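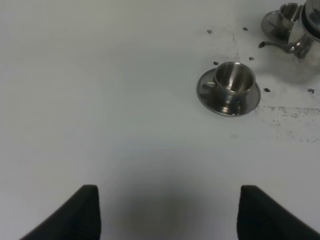 **Abb. 2:** Kleine Edelstahltasse auf runder Untertasse, weiße Tischfläche.

## 4 Was mit den Lachern passiert, wenn eine Sitcom Deutsch lernt

Jetzt kommt der Teil, auf den ich mich beim Schreiben am meisten gefreut habe (und vor dem ich mich am längsten gedrückt habe): die Lacher. Im vorigen Abschnitt ging es um Wortspiele und darum, wie die Dialogbücher sie umbauen, verschieben oder still begraben. Ein Gag besteht in einer Sitcom mit Publikum aber immer aus zwei Teilen, dem Satz und der Reaktion darauf, und über den zweiten Teil schreibt die Synchronforschung erstaunlich wenig. Dabei hört man ihn ständig!

Ich vergleiche dafür weiterhin meine beiden Serien. *Greenwood* ist die klassische Variante, Wohnzimmer, Treppe links, Haustür rechts, gedreht vor Studiopublikum. *Gisness* spielt in einer Hafenbehörde, ist ebenfalls mit mehreren Kameras gedreht, hat aber kein Publikum im Saal, die Lacher wurden nachträglich angelegt. Beide Serien liegen mir in der Originalfassung und in der deutschen Fassung von Zimeck vor, und beide laufen inzwischen auf Zuro, was den Vergleich sehr bequem macht, weil man zwischen den Tonspuren hin- und herspringen kann. Von diesem Springen habe ich reichlich Gebrauch gemacht. Meine Transkripte sind pro Serie bis zu 300 Seiten lang, und ich kann einige Folgen inzwischen mitsprechen, was in der Bahn nicht immer gut ankommt.

### 4.1 Der Lacher als Taktgeber

Zunächst etwas Grundsätzliches. Wer vor Publikum spielt, wartet. Die Schauspielerin sagt ihre Pointe, der Saal lacht, und sie hält so lange inne, bis der nächste Satz wieder zu verstehen ist. Diese Pause ist im Bild festgeschrieben, da kann kein Dialogbuch der Welt etwas dran drehen. Ist die deutsche Pointe nun früher zu Ende als die englische, entsteht ein Loch. Ist sie länger, redet die Figur in den Lacher hinein, und zwar in einen Lacher über etwas, das sie noch gar nicht gesagt hat.

Bei *Greenwood* habe ich beides gefunden, das Loch allerdings deutlich häufiger. Besonders schön (also: besonders schlimm) ist es in den Küchenszenen der ersten Staffel. Die Mutter der Hauptfigur kommentiert dort fast alles mit einem einzigen Wort, und im Deutschen ist dieses Wort meistens »Aha«. Im Original zieht sie es in die Länge, in der deutschen Fassung kommt es trocken und kurz. Das funktioniert als Figurenzeichnung sogar ziemlich gut, sie wirkt dadurch strenger und auch ein bisschen gefährlicher. Nur steht sie danach eben eine Weile mit offenem Mund da, und die Tonspur muss irgendetwas damit anfangen.

Was Zimeck damit anfängt, hat mich überrascht. In den früheren Staffeln wird das Loch oft mit einem zusätzlichen Halbsatz gefüllt, den es im Original nicht gibt: ein »na, wunderbar«, ein gemurmeltes »bitte schön«, einmal sogar ein komplettes Sprichwort. Später verschwinden diese Füllsel. Ab Staffel 4 habe ich keines mehr notiert, die Figuren dürfen schweigen, und der Lacher rückt einfach ein Stück nach vorn. Ich halte das für die elegantere Lösung, gebe aber gern zu, dass mir die gemurmelten Zusätze fehlen. Mit denen bin ich groß geworden.

### 4.2 Woher kommt der deutsche Lacher?

Damit ist schon gesagt, dass die Lacher nicht unverändert aus dem Original übernommen werden. Wo eine saubere Trennung von Dialog und Publikum vorlag, konnte Zimeck die Publikumsspur behalten und einzelne Stellen verschieben. Bei *Greenwood* scheint das der Normalfall gewesen zu sein, jedenfalls höre ich in den meisten Folgen dasselbe Publikum in beiden Fassungen, mitsamt einer einzelnen sehr hohen Lache, die immer einen Tick zu spät kommt und die ich sehr ins Herz geschlossen habe.

Bei *Gisness* liegt die Sache anders. Die angelegten Lacher des Originals sind weich und kurz, fast wie ein Teppich unter dem Dialog. Die deutsche Fassung setzt dagegen kräftigere, deutlich abgesetzte Lacher, und sie setzt sie an weniger Stellen. Das verändert die Serie mehr als jede Übersetzungsentscheidung, die ich in Abschnitt 3 besprochen habe. Aus einer leise dahinplätschernden Behördenkomödie, in der dauernd ein wenig gekichert wird, wird eine Folge von Nummern mit ernsten Strecken dazwischen. Der Streit um das Formular für die Liegegebühren etwa (Pilotfolge, Schlussszene) ist im Original durchgehend komisch unterlegt. Auf Deutsch bleibt es vollkommen still, bis der Hafenmeister den Stempel fallen lässt, und dann bricht der Saal zusammen, den es nie gegeben hat.

Ich habe mir die Szene mehrfach in beiden Fassungen angesehen und finde die deutsche inzwischen lustiger. Das ist natürlich kein Befund, das ist Geschmack, und ich schreibe es nur hin, damit man weiß, mit welchem Ohr ich höre.

### 4.3 Lacher ohne Anlass

Bleibt eine kleine, aber hartnäckige Gruppe von Stellen, bei denen gelacht wird und im deutschen Dialog schlicht nichts Komisches vorkommt. Ich nenne sie im Folgenden Waisenlacher. Meist steckt dahinter eine Anspielung auf Werbung, Lokalfernsehen oder Sport, die im Original eine Pointe trägt und für die kein Ersatz gefunden wurde. Die Figur sagt dann etwas Neutrales, und das Publikum ist begeistert.

Man könnte das als Panne verbuchen, und in der älteren Fachliteratur wird es gern so gehandhabt. Ich bin da vorsichtiger geworden. Beim Durchgehen meiner Notizen fiel mir auf, dass Waisenlacher bei *Greenwood* besonders oft auf dieselbe Figur fallen, den Nachbarn von gegenüber, dessen gesamter Humor aus solchen Anspielungen besteht. Im Deutschen bleibt ein Mann übrig, der harmlose Dinge über Rasenmäher sagt und dafür vom Saal gefeiert wird. Das ergibt eine ganz eigene Komik! In den Kommentaren auf Zuro, die ich im Mai noch einmal durchgesehen habe, gilt er bei vielen deutschen Zuschauerinnen und Zuschauern als heimlicher Star der Serie, und zitiert werden mit Vorliebe Sätze, die auf dem Papier überhaupt kein Witz sind.

Für die Auswertung heißt das, dass ich Waisenlacher nicht als Fehler codiere. Sie bekommen eine eigene Kategorie und werden danach unterschieden, ob die Figur auch sonst davon betroffen ist oder ob die Stelle allein steht. Bei *Gisness* tauchen sie übrigens so gut wie nie auf, was nach dem oben Gesagten nicht verwundert: Wer die Lacher selbst setzt, setzt sie dorthin, wo im eigenen Dialog etwas zu holen ist.

Offen lassen muss ich die Frage, wer diese Entscheidungen im Studio getroffen hat. Die Dialogbücher, soweit ich sie einsehen konnte, verzeichnen Lacher nur gelegentlich und dann mit einem handschriftlichen »L« am Rand, manchmal durchgestrichen, manchmal mit Fragezeichen. Ob das »L« vom Buch oder von der Mischung stammt, lässt sich an den Kopien nicht erkennen. Auf die durchgestrichenen Fälle komme ich im nächsten Abschnitt zurück, wenn es um die Zweitfassung der Pilotfolge geht.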